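What do you do with half-used tubs and canisters that lie on their side?

Posted in Home & Storage by Prornano

Okay, so I need help from people with more patience than me. I have one deep pantry shelf and one deep bathroom shelf, and both of them are full of round containers. Tubs, canisters, tubes of this and that. Stood upright they're too tall for the bathroom shelf, so I lay them down, and then they roll. I reach for one and three others come at me. On Wednesday I spent my whole evening pulling everything out and wiping down, and by the next morning it was a mess again!

The other thing is that when they're lying down I can't tell what anything is. The front label ends up facing the wall or the shelf and I'm looking at the back of it, so I pick up four before I find the right one. Half of mine are white, which doesn't help. 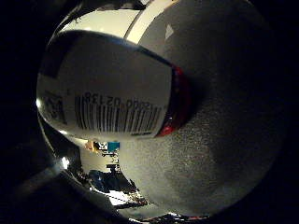 Coser wrote back that the barcode side is always the side you get, so stop relying on the printed label and mark the end instead. I like that, but I don't know what to mark it with. Masking tape curls up in my bathroom and marker rubs off anything glossy. I've also been thinking of sorting by the color of the band or the cap, if they have one, but would that make sense to anybody else in the house?

I don't want to spend more than 30 dollars on this and I rent, so no drilling please.

Coser

Me again, with the longer version. Get the round white sticker dots from the office aisle, the ones that come 200 to a pack, and put one on whichever end faces out. Write on the dot before you stick it on, using a pencil or a ballpoint. Clean the plastic with rubbing alcohol first and let it dry or the dot will slide right off in a steamy bathroom (ask me how I know).

For the rolling, cut a strip of that rubbery drawer liner and lay it the full depth of the shelf. Mine came off a roll that cost next to nothing and I still have most of it. If things roll anyway, put a low tray on top of the liner and lay them in the tray with the ends toward you. Then you pull out the tray and leave the pile alone. I did my whole bathroom that way in one evening, with the radio on, and it has stayed put since December.

I wouldn't sort by cap color. Companies change their packaging all the time and then your system is garbage.

Danzer

just throw half of it out. I had like 50 bottles and tubs under my sink and used maybe the front row

Roravthorpe

I'm going to disagree with Coser on color, a little. In our house colored bands work great as long as you add them yourself. I use wide rubber bands, red for anything medicine-ish, blue for hair, green for cleaning stuff. They go around the middle and as a bonus the container doesn't roll nearly as much, because the rubber grips the shelf. They do dry out and snap eventually, so check them when you clean.

Also, measure your shelf before you buy a tray! I bought two lovely ones and they were a finger too wide for the door. They live in the garage now with the paint.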